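News > Press releases > Partners

Pustix opens reseller scheme to smaller marketing agencies

Pustix, which makes email and customer record software, is opening its reseller scheme to agencies with as few as five staff. Applications open in October.

Until now the scheme has been limited to larger firms. Sixty-four agencies belong to it, and their terms stay the same. New members will get a named contact, shared sales materials and nine hours of training in the first year.

"Small agencies have been asking us for this for a long time," said Lorna Malabanan, head of partnerships at Pustix. "They look after their clients closely and they want someone to ring when a setup goes wrong."

Terkis, a web and marketing agency, tested the new entry level over the summer. "We moved two clients across and kept the same contact all the way through — that saved us a lot of emails," said its director, Berhanu Birhane.

The yearly fee is £997, payable once an agency has been accepted.

Press contact: Elisa Parisi, Pustix press office | © Pustix | Back to top

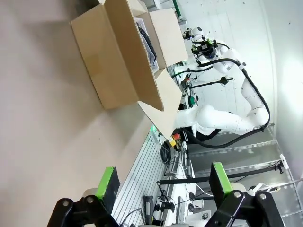
Can an agency join if it already resells other software?

Agencies may keep any other reseller agreements they hold, but should list them on the application form.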